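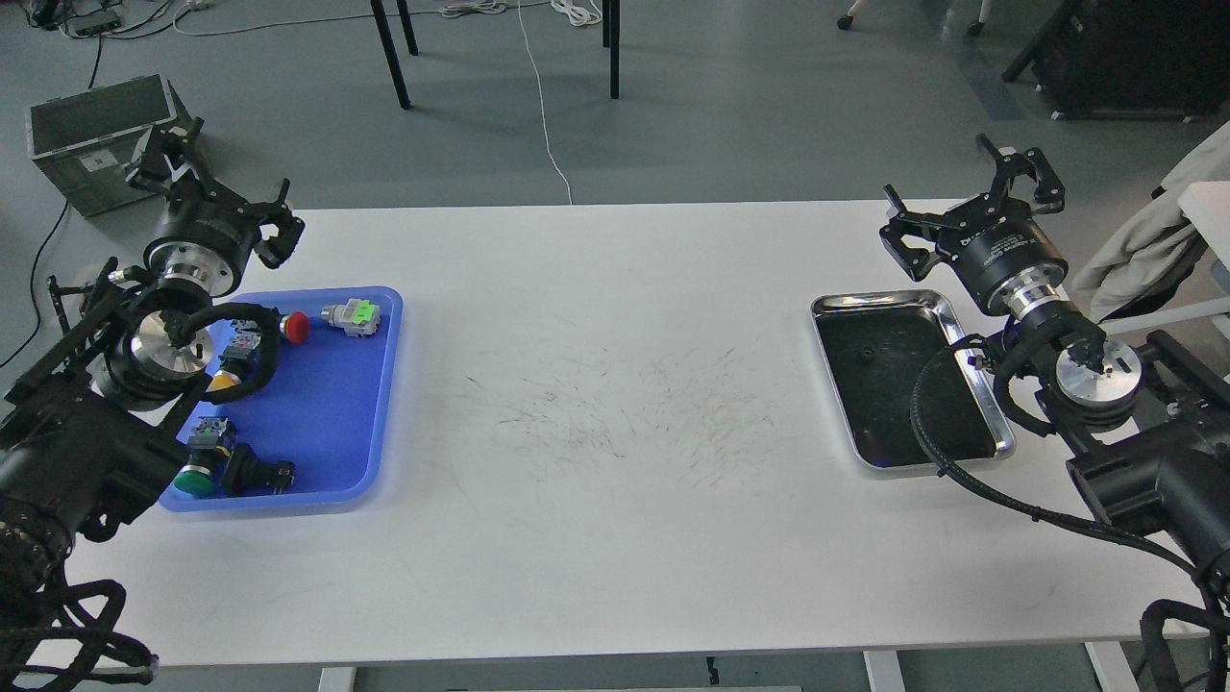 Push buttons in the blue tray, steel tray still empty.

I finally got to the switches on Sunday. They've been on my list since February, when I went looking for a spare green button and ended up buying a new one because I couldn't find the three I knew I had.

Most of the parts came from Pentti Niskanen, who was clearing out his shop and let me have a mixed box for $10. I've been adding to it ever since. The box weighs 23 pounds now, and the bottom of it is mostly loose screws.

My plan is simple. A handful goes into the blue tray, I look each one over, and the good ones move to the steel tray. The red mushroom-head button is one I want to keep for the drill press. The black rotary selector with the little lever will probably go on the dust collector, if the contacts are any good. I always check those with a meter before I put a switch away.

The contact blocks are the slow part. A block that came off one brand of button won't always snap onto another, and I've broken a tab or two trying. If it doesn't go on with a light push, I leave it alone now.

For storage I bought a small drawer cabinet from Rerkwood with 16 drawers. Red, green and yellow each get their own, and selectors share one with the key switches. I haven't decided about the contact blocks – maybe by type, maybe all together.

It took almost two hours to get through the top layer. I'll do the next one after I buy more labels.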